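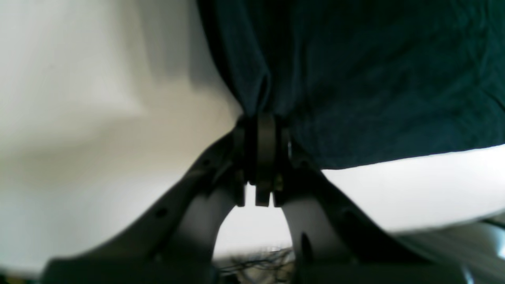
About Dravex

Dravex helps small firms work out what a robot will cost them before they sign for one. We don't sell robots. We sell the spreadsheet that comes before the robot, and the long afternoon of argument that comes before the spreadsheet.

We started out as the purchasing desk of Solov, a uniform rental company that spent a whole year's equipment money on arms and then found it had budgeted nothing for tables. The tables were bought in September. The arms had arrived in spring.

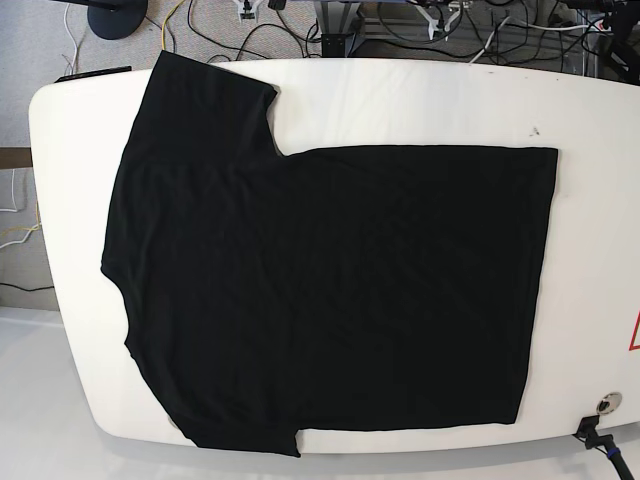
Most of our clients handle cloth in one way or another: laundries, workwear suppliers, a costume store or two. Cloth is a poor subject for a sales brochure. It creases, it slides, and it has never read the spec sheet. So we try the client's kind of job on a bench first, write down what it needs, and price that.
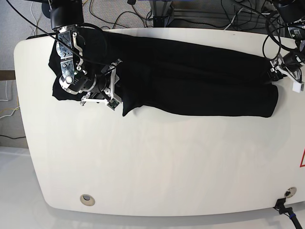
Two arms and one long black garment on the bench.

What we do

Our standard plan is called Rind. It covers the outside of the purchase – the floor space, power, spare fingers, training hours and cable. People laugh at the cable line until they see the total. The Rind template has 739 line items, and you may delete any you like once you have told us why.

Grondum is the longer service, for firms buying over two budget years. We sit in on supplier calls, read the warranty and ask the dull questions.

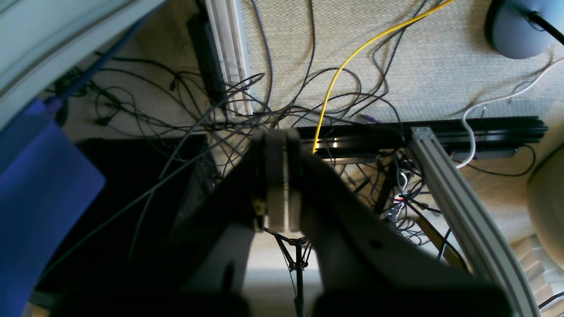
We also keep a shared price list of parts and fittings, now at 2317 entries and open to every client. It was last checked on 13th April, and a few of the prices made us sit down.

Working with us

A first review costs the same whether you have 50 employees or two. If our advice is to wait a year and fix the roof, you still get the invoice, along with a fairly nice folder.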